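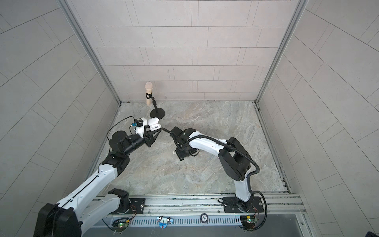
We had bought the other paper before we'd given a moment's thought to where its back issues were going to live, a customer wrote to us in March, and by the time we rang you the old website had a week left on its hosting and the two newsrooms were using different words for everything.

We get a fair few letters along those lines, and we're always glad of them, even the cranky ones. Kurnano was made for just that sort of muddle.

Kurnano
Archive merging software for newspapers, magazines and news websites
By Rarkivum

From $59 a month per masthead
In stock: digital licence, set-up by phone or video call

About Kurnano

When one publisher takes over another, most of the talk is about the price and the people, and fair enough too. But somewhere down the list there's a great heap of old stories, photos, captions, bylines, corrections and reader comments that has to go somewhere, and it usually lands on the desk of whoever in the office is thought to be good with computers. If you're reading this page, we suspect it may have landed on yours.

Kurnano takes the archives of two or more titles and brings them together in one searchable library. Each story keeps its original masthead, its original date and its original web address, so a reader who bookmarked a council story years ago on the old site will still find it, and a journalist looking for everything the combined company has ever run on the harbour rezoning can search once and be done. You choose how much of the joining up the public sees. Some publishers like both names left proudly at the top of the page, and others want the lot under the new colours by the end of the financial year. Kurnano is happy either way.

What you get

Story matching. Sister papers often ran the same wire copy or shared a reporter, so merged archives tend to fill up with doubles. Kurnano finds the likely pairs and shows them side by side, with the differences marked in colour. It never deletes anything on its own. You can keep both, link them, or tuck one behind the other.

Byline tidy. Reporters change their names, drop a middle initial, or get spelt three ways by three sub-editors. The byline tool gathers up the variations and asks you which belong together. (Please do ask the reporters, if they're still with you. They have opinions!)

Rights notes. Freelance pieces and agency photos don't always travel with the company when it's sold. You can put a hold on a contributor, an agency or a span of years, and held items stay visible to your staff but hidden from the public until somebody has read the contract.

Redirects. Old addresses are mapped to new ones in a plain list you can open in any spreadsheet and correct by hand.

Corrections and legal notices. These are carried across attached to the story they belong to, and Kurnano will warn you if a story has arrived without its correction. We were late adding this one, and we have the customers on our Corkine plan to thank for pushing us.

Plans

Parri is our smaller plan, at $59 a month per masthead. It suits a single title taking in one other, and includes the matching, byline and redirect tools, email help and a set-up call.

Corkine is for groups with several titles or a print archive that has been scanned. It adds rights notes, separate logins for each newsroom and phone help during business hours. The price depends on how many mastheads you have, so please send us a note and we'll work it out with you.

Both plans run for a minimum of 12 months. We know that's longer than some people would like. We used to sell it by the month, and too many publishers stopped halfway through a merge and were left with an archive in two halves, which was miserable for everybody.

Details

Import formats: 39, including the common website exports, XML, CSV, PDF pages with text, and several older newsroom systems whose makers have long since packed up
Trial: seven days, using your own stories
Storage: on servers in Australia
Works in: any current web browser, nothing to install
Export: the whole library, at any time, at no charge, in a format other software can read
Staff logins: unlimited on both plans

Common queries

Do we need the old company's technical staff to help?
It's lovely if you can have them, but we've managed plenty of merges from a backup file and a half-remembered password. If the sale hasn't gone through yet, ask for a full export to be written into the agreement. It's a small line to add and it saves a lot of phone calls later on.

Will readers notice while it's happening?
No. The merge is built off to one side and your current sites stay as they are until you press the button. We suggest pressing it at 7 in the evening or later, when traffic has eased off and the newsroom has filed.

Can Kurnano handle the paywall?
It can mark which stories are free and which are for subscribers, and pass that along to the paywall you already have. It isn't a paywall itself, and we don't have plans to make one.

What about titles that have closed?
They're very welcome. A closed masthead that isn't taking new stories is charged at half the Parri rate, and it can sit in the same library as your living ones, under its own name and with its own front page if you'd like to keep it.

Ordering

Fill in the short form below with the names of your mastheads and, if you know it, the system each one is on now. Someone at Rarkivum will write back to arrange your set-up call, and your trial begins on the day your first stories are loaded.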